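Search this site
Enter keywords

The Patience of the Hands

Print this story | E-mail this story

Wednesday, June 22, 2022

Reading time: 4 minutes

The kettle goes on before the robot does. Declan Sutcliffe is firm about this, and having now spent two mornings with him at Troldale, I've come to see the sense in it, as the start-up takes just as long as a good strong cup of tea and there's not a lot you can do to hurry either one along.

Troldale is the laundry room of a small workshop called Workska, which sits behind a tile wholesaler and has terrible parking. All the rooms have names like that. The kitchen is Lastberg, and I never did get a straight answer about who chose them. The robot lives mostly in Troldale, though, where its job is the washing, and Declan's job is keeping it fit to do the washing.

He starts with the hands, always. Each finger gets bent and straightened, and he listens while he does it, head cocked like a man at a piano. Lint is the great enemy. It works its way into the finger joints and sits there, and a joint packed with lint will still close perfectly well and then be slow to let go, so you end up with a machine that's very attached to your socks. He uses a soft paintbrush, the sort you'd buy for doing window trim, and a pair of tweezers he keeps in his shirt pocket. There was compressed air once, but it blew the fluff further in.

After that come the arm screws. They're small ones, and they get a dab of white paint across the head and onto the metal beside it when they're tightened, so that a broken line tells you one has crept. Declan checks them with a torch every 200 loads and swaps the finger pads every 300. The count on the clipboard stood at 872 when I first visited, in his neat pencil, with a tea ring over the 600s.

The software side belongs to Kohei Shibata, who came over from a packaging outfit called Janjua last November and still talks about cardboard with real fondness. His part of the morning is the calibration. The robot has to learn afresh where its own hands are, or near enough, and it does this by holding them out in front of its head camera in 6 different poses while Kohei drinks whatever Declan has made him. Then it's walked up to the washer and stopped. He looks at where the feet have ended up, and if they're a thumb's width out he'll send it back and have it walk in again, and he'll do that all morning if he has to.

I asked why they didn't just nudge it over by hand. Kohei looked a bit pained. If you nudge it, he said, you've fixed today, and tomorrow it walks in crooked again with nobody the wiser.

The door was the worst of it in the early months. A front loader's door swings wide, and the robot's planned path for its arm has to leave room for all that glass and rim, wherever the door happens to stop. They had it knocking its wrist so often that Declan took to keeping a spare cover in the drawer with the tea towels. Kohei's cure was to have it look for the rim every single time and work out the reach from there, which is slower. It adds a good few seconds to each load, and Declan reckons it's the best few seconds in the building.

Dark clothes are still a nuisance. Navy and black tend to run together for the camera, particularly in a basket, and a dark sleeve near a dark drum can get lost altogether. They've tried a lamp and they've tried different baskets – I was shown a whole stack of rejects behind the door – and for now they just give it more time to look before it picks anything up.

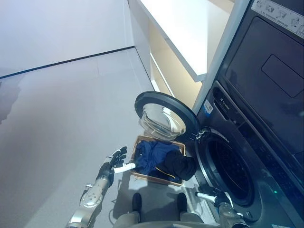

At the end of my second morning Declan wiped down the palms with a damp cloth, wrote up his clipboard and put the paintbrush back in its jam jar. He'd ordered new pads, he told me, and they were due on Friday if the courier could find the driveway this time.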